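Glaze notebook, December
Drinen shed, small kiln

7.40 am. Opened at 263 on the pyrometer, which is too hot, and I knew it was too hot, and I've written as much in this book before. Two mugs pinged at me the whole way to the bench. The celadon has crazed on anything with a foot ring. The plain tiles are fine, naturally, as no one wants the plain tiles.

Batch 22 notes
Same recipe as 21 with the Narkon feldspar swapped in for the last of the old bag. Colour is greyer, a bit like dishwater with ambitions. Runs less. Sieved twice. Specific gravity not recorded as I had wet hands and the pencil was on the other side of the shed.

Cone pack on the middle shelf was flat. Bottom shelf barely leaning. So the kiln is still uneven and the new element has fixed nothing except my bank balance. Will try a 22 minute soak next time and stagger the props.

Tile colours
Still after a pale mint and a strong yellow-orange to sit beside it as a border for the Lennox splashback. Mint is close on test tile C. The yellow goes mustard wherever it's thin and custard wherever it's thick. Want that pairing, more or less as on the rug:

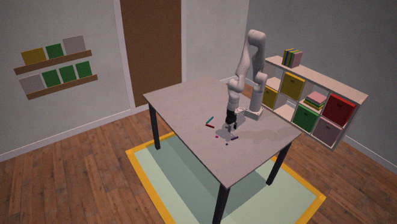 Stock
Silica: more than 300 g left in the tub, enough for tests, useless for a bucket.
Copper carb: fine.
Yellow stain: one scoop. Drakville is out until after the break and suggests I try their "harvest" instead. I have seen harvest. Harvest is brown.
Kiln wash: mix fresh, the old stuff has grown something.

For whoever fires next
Meter read 1,648 when I switched off. Please write yours down too, on this page and not on the lid of the wax resist. Leave the top bung out until it's glowing. The left-hand switch needs a second push, then a third.

To do
Regrind shelf two. Retest C over the white slip. Mint again with a touch less copper, three thicknesses, labelled this time in something that survives the firing. Texta does not.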